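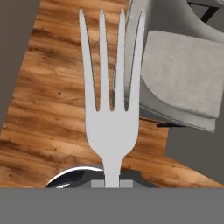 4. Equipment Planning Under a Fixed Budget

The cost model in Section 3 assumes that an arm is bought once and written off over its service life. Labs do not buy that way. Of the purchase records we reviewed, most split a manipulation setup into three orders placed months apart: the arm and its controller, the end effector, and the room fittings. The last of these is usually estimated from memory, and it accounts for most of the overrun we found.

We therefore plan in simulation first. Each candidate setup is modeled in a furnished kitchen, a set of household tasks is run by teleoperation, and only the items that change the task outcome are carried forward to the purchase list. The simulated tasks used here were written by Sultana and Kodikara and cover table setting, clearing and light appliance use. Every layout was run for 40 episodes per operator before any vendor was contacted.

4.1 Reach and Mounting

Mounting is the first decision with a cost attached. A fixed pedestal is cheap but commits the buyer to one work area. A mobile base roughly doubles the price of the arm and adds charging, floor protection and an annual service visit. The Goltari base in our comparison also needs a clear aisle, and in two of the labs surveyed this would have meant moving a counter.

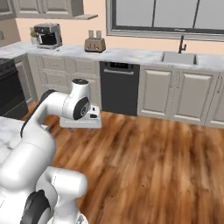 Figure 4. Simulated arm with an empty parallel gripper over the kitchen floor. The back counter holds the coffee maker, toaster and sink.

Layouts like the one in Figure 4 were used to check whether the back counter could be served without moving the base. Where it could not, the planner charged the layout for either a mobile base or a second pedestal. The second pedestal was the lower bid in every case but one - the Uroria layout, where the floor would have needed a new power run.

4.2 End Effectors and Spares

End effectors are a small share of the first invoice and a large share of the third-year total. Parallel grippers were preferred at this stage for two reasons: replacement fingers can be made in house, and the same mounting plate accepts the Liyanage and Fandard models. We budget one complete spare gripper per arm and 80 finger pads per year for a station in daily use. Pads are counted as consumables and kept out of the capital line.

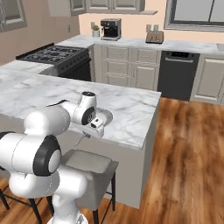
Budget lines for work surfaces were set by Wanigasekara and Chambi after the reach study. The first draft specified a stone top for the physical station, to match the simulated kitchen. The revised draft substitutes a laminate top of the same height and outline. A flat item lying directly on the island, such as the round white one beside the gripper, is approached from above with very little clearance, and surface height and edge shape matter more to that approach than the marble itself. Seating was handled in a similar way. The stool standing in front of the island is an obstacle that the arm must plan around, so each physical station includes one stool of matching footprint. The change in worktop saved 1,191 dollars per station, and the stool added 40.

4.3 Schedule

Orders were placed in the sequence fittings, arm, end effector, which reverses the usual practice. Fittings had the longest lead time and the least price movement. The arm quote was held open until February, when the reach results were final. Nguyen-Tran kept a separate reserve of 2,025 dollars for cabling, fasteners and freight - items that appear in none of the vendor quotes. The reserve was not released to other lines until the station had passed its acceptance run.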